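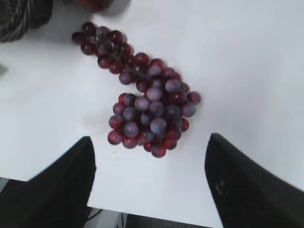

Bunch of dark red and purple grapes on a white tabletop.

Nundham Daily Prices, README

End of day stock prices and dividends for small food and drink companies, plus the scripts that clean them up. Started as a folder on my laptop, now it's big enough that people keep asking what the columns mean. So, notes.

Maintainer: Evaristo Longo

What's in it

540 tickers, one CSV each, in prices/
dividends.csv, all payouts in one file, sorted by ex-date
splits.csv, same idea
sectors.csv, my own grouping, argue with me if you want
dropped/ has 14 tickers I pulled for bad data, don't use these

Of the 540, 486 are still trading. The rest got bought, merged or delisted. They stay in on purpose. Please don't filter them out and then tell me your backtest looks great.

Columns

date: trading day, exchange local time
open, high, low, close: raw, NOT adjusted
adj_close: adjusted for splits and cash dividends
volume: shares, not dollars
flag: blank is fine, S = stale price carried over, G = gap filled from second source

Stale rows are mostly in the tiny names. Some of them don't trade for days at a time. If you compute volatility without dropping the S rows you'll get numbers that are way too low.

Known problems

Gatti changed its share class in November and the two histories are stitched by hand. Looks ok to me but check the join before you lean on it.

Flesesier pays a special dividend some years. adj_close includes it. A few people wanted it left out, there's a switch for that now (--no-specials).

Mamach volume is off by a factor of 100 in the oldest rows, source reported in board lots. Fixed in the cleaned file, still wrong in raw/. Leaving raw/ alone.

Currency: everything is in listing currency. No conversion. Dont add market caps across exchanges and expect it to mean anything.

Running it

Put your source key in config.txt, then run update.py. Wait till after 7 pm, the closing prices get revised up to then. Rerunning is safe, it overwrites the last five days and leaves the rest.

check.py prints any ticker with a one day move over 40 percent. Most are real. Look anyway.

Use

Free for study and personal use. Don't resell it. Not investment advice, I hold a couple of these names myself and have been wrong about both.

Todo

short interest, if I can find a source that isnt terrible
tests for the dividend merge
rename sectors.csv columns, they're a mess

Bad row? Open an issue with ticker, date and what you think the right value is. Screenshot of a chart isn't enough.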